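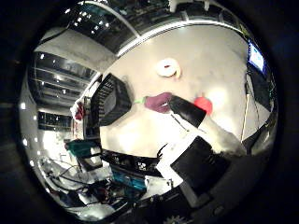 Toy donut and eggplant on a tabletop.

Visit report: Marno molded goods plant, February

The Marno plant makes play food and small kitchen toys for the preschool market. The visit lasted from 9:30 to shortly after noon and covered material intake, molding, decoration and the test room. Benedikt Schwaiger, who runs production, led the group. Sadia Memon joined for the test room.

Material intake
Resin arrives in bags and is stored on racks by lot number. Color is added as concentrate at the machine, dosed by weight. Schwaiger said purple and dark red need the longest purge when a machine changes over, so the schedule runs from light to dark through the week and the full cleaning falls on Sunday. Regrind is used only in display bases and trays.

Molding
Two processes are in use. Solid parts are injection molded on a row of older Widmer presses. Hollow parts are blow molded on a separate line at the far end of the hall. Output on the hollow line is up to 3000 parts per shift, depending on wall thickness. The limiting step is cooling. Parts taken out too early sink along the flanks, and the defect may not show until the next morning.

Tool changes are done with a cart and a hand-operated hoist. The one we watched took longer than planned: a water fitting had seized and had to be cut off. The maintenance log lists 299 tool changes for last year. Schwaiger wants quick couplings on all tools but has budget for only part of them.

Decoration
Small color areas are pad printed or sprayed through masks. Spray booths are enclosed, and airflow is checked at the start of each shift. The ink supplier changed to Stasex last spring. Adhesion improved on the softer resin, while drying time went up slightly. Masks are washed after every 100 parts.

Test room
Memon's group runs drop, torque, pull and bite tests, plus a small-parts check with the standard cylinder. Samples are drawn at the start, middle and end of each lot. Records are kept in Busard, a database the company had written for it, and can be traced back to press and resin lot. Printed surfaces are rubbed with artificial saliva and compared against a gray scale.

Open points
Noise near the granulators was high and ear protection was handed out late. No figures for scrap were given. Packing and the warehouse were left out for lack of time.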